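Tips for people who write the software and also have to do the washing

Get the cloth dull before you get the code clever. Plain grey things on a plain floor are kinder to a depth camera than a striped tea towel, which Fredy Huanca will tell you cost him most of April.

Give the planner a limit. Ours was allowed 2,000 tries at a path and used every one, like a teenager with a data allowance. We cut it to 55 and the motions got shorter.

Log the grip width on every pick. If the fingers close to nothing, you have picked up nothing, however confident the Seltau log sounds about it.

Name your states after what the arm is doing. "Recover_2" meant something to Elvira Mosquera once.

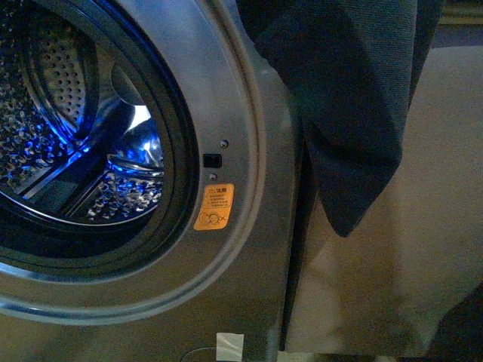
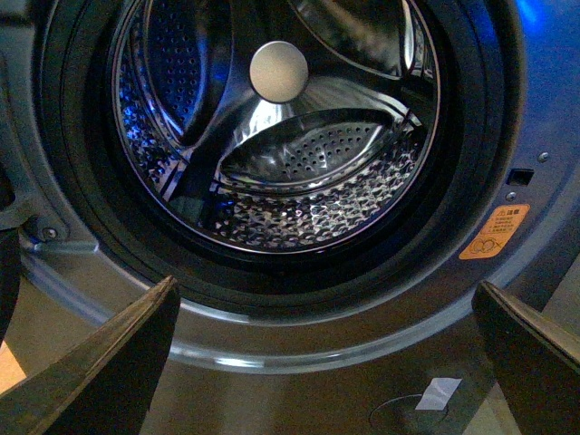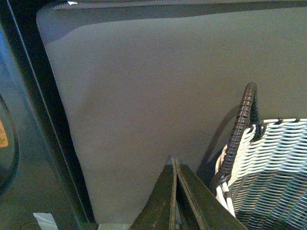

Shiny steel is where our perception code goes to sulk. Every glint in a drum is a fresh surface as far as the point cloud is concerned, and the blue light inside gives the colour thresholds ideas. So don't find the door by its drum. Fit a circle to the black rubber gasket, check it against the orange sticker on the right of the panel, and throw away any depth reading inside the ring that the next 10 readings don't agree with. Sointu Karppinen's version of the filter is in the Kurkon folder, with comments, some of them polite.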